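Teaching by Hand

October 8, 2026
By Yasmine Lahlou

The job sounds simple. Set a bowl on a green cup, then stand an orange cup in the bowl. Ismail Ouali has been showing a robot arm how to do it since March, and he has 314 recordings so far.

Ouali works at Stunix, where he steers the arm by remote control from a few feet away. Each run is saved, with every motion of the wrist and fingers. A program called Morsy later studies the runs and tries to copy them.

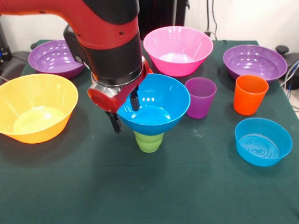 He threw out 131 of his early runs. Most had too much waiting in them. He would stop to think about his next move, and the program learned to stop there too.

"You have to know where you're going before you start," he says. "If I wobble, it wobbles."

He now practices each stack with his own hands first – slowly, with two fingers – and then picks up the controls.

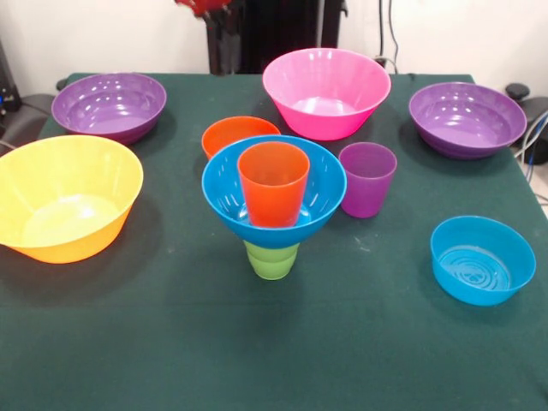
The stack at the center of the table, with an orange-red cup standing in the blue bowl.

The other bowls and cups stay on the cloth during a run. Ouali wants the arm to learn to work around them. He changes the layout between sets, and a set is 50 runs.

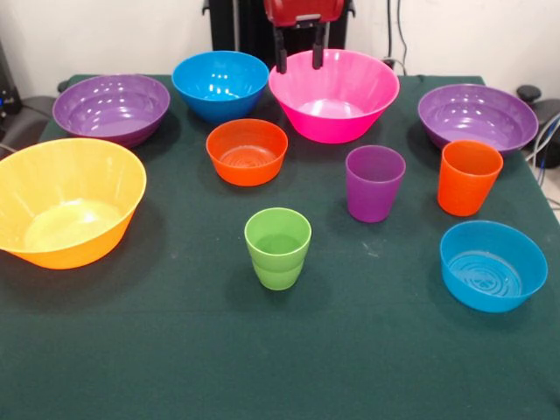
Learning to let go

Picking things up was the easy part to teach. Letting go took longer. Open the fingers too early and the cup drops. Pull away too soon and the bowl goes with it.

Ouali's fix was to hold still for a moment, open the fingers, and lift straight up. He does it the same way every time.
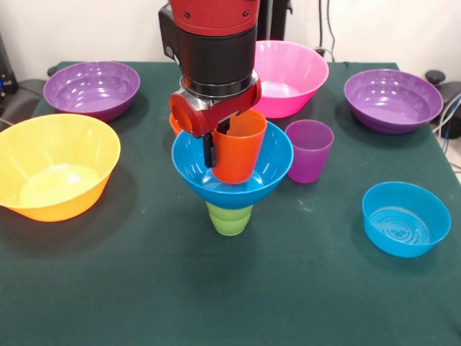 Two other operators, both trained at Hudex, will start recording this winter. Their habits will differ from his – one of them is left-handed – and he wants that variety in the data. He has asked them to watch 3 of his runs and no more before they try it themselves.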